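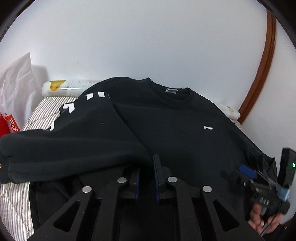
Plarport Hall is a wedding and events venue on the north side of the village of Plarport. It was built in 1668 as a farmhouse with a threshing barn and has been let for receptions, civil ceremonies and private dinners since the barn was repaired and given a new floor. The house and barn are owned by the Zeller family and run by a small company, Likudik Events.

History

The Zellers bought the farm when its land was already being sold off in parcels. The barn was used for storing hay and later for village dances, which stopped when part of the roof came down in a storm. Repairs were led by the architect Stelios Politis, who kept the original tie beams and put the kitchen in a separate building across the yard – a choice that still affects how meals are served. Likudik Events took over the bookings under its first manager, Milagros Umali. A licence for civil ceremonies was granted on 14/08/2018.

Buildings and grounds

The barn seats 196 guests for a meal and holds 300 for a standing reception. The Tan Room, on the ground floor of the house, is used for smaller ceremonies and as the wet-weather alternative to the garden. It takes its name from the tannery that once stood by the stream. Two bedrooms upstairs are set aside for the wedding party to dress in, and guests otherwise stay in the village.

The walled garden lies to the south of the barn and is reached by a brick path. Marquees are allowed on the lower lawn only, as the upper lawn covers the old drains.
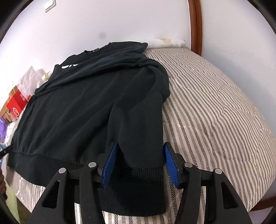
Bookings and catering

The main season opens in June. Couples have the use of the site from ten in the morning until midnight, with music ending half an hour earlier. Catering was opened to outside firms after Umali left, and her successor, Virgilio Pascual, keeps a list of approved cooks. Corkage is charged by the bottle.

Other uses

The barn is also hired for concerts and an annual plant sale, which draws nearly 1000 visitors over two days. The pianist Solomiia Boiko has given several winter recitals there. A set of photographs of the roof repairs, taken by Jong-dae Yeom, hangs in the entrance passage and can be seen on open days.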